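Wakano House Repair Program
Progress report to the Daly Fund
12/7/20

Work continued on all three parts of the grant this period: weatherization, entry repairs and the tool library. Spending is under plan on the first, on plan for the second and slightly over on the third. Details follow.

Weatherization

We have now finished 70 homes on the Wakano side of the river. The usual job was caulking, pipe wrap, attic hatch covers and a new sweep on the back door. Older houses on the hill took longer than we allowed for in the July schedule, mostly on account of crawl spaces that had to be cleared before anyone could get in. We have moved the remaining hill houses to the spring list and told the owners by letter.

Of the 370 households that sent in the interest form, 314 meet the income rule. The rest were referred to the county loan desk. A few have come back to ask about appeals, and we would like guidance from the Fund on whether the limit can be read with medical costs taken out. We asked this in the last report also.

Entry repairs

This part covers doors, frames, locks and steps. Broretti Supply delivered the first order of interior and exterior doors late but complete. Two came with the hinge side wrong and were swapped at no charge. Handles and locksets were bought separately — the bundled sets were priced higher than in the quote and we did not see a reason to pay it.
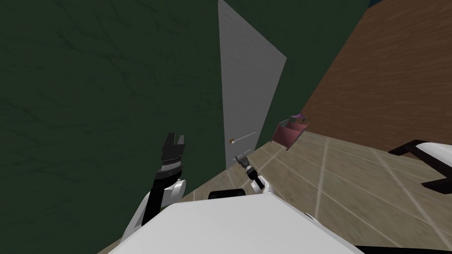
Renters make up a larger share of entry repair requests than we expected. The landlord has to sign before we start, and getting that signature is now the slowest step. We changed the form from four pages to one and started sending it with a stamped envelope. Returns have picked up, though it is too early to give a rate. Where a lock is broken and the tenant can't secure the home, we do the lock right away and handle the rest of the job later.

Ten step and handrail jobs are waiting on dry weather. The concrete ones can't be poured until the nights warm up. The wood ones can go ahead on any clear week.

Tool library

The library moved into the Rirkis building and is open again. Shelving cost more than budgeted, and we had to replace the dehumidifier. Borrowing is steady, with ladders and the tile saw in the most demand. We have set a 10 day limit on both. Late returns are still a problem, and we have not charged any fees so far this year.

Budget

We ask to move the unspent weatherization travel money to entry repairs, where lumber prices have gone up. No change to the grant total is requested. A line-by-line sheet is attached with the receipts for the period, except the second Broretti invoice, which had the wrong tax on it and is being reissued.

Next period

Finish landlord signatures for the Rirkis Street block, order storm doors, and schedule the handrail jobs. The spring list will go to the Fund when the hill houses have been inspected.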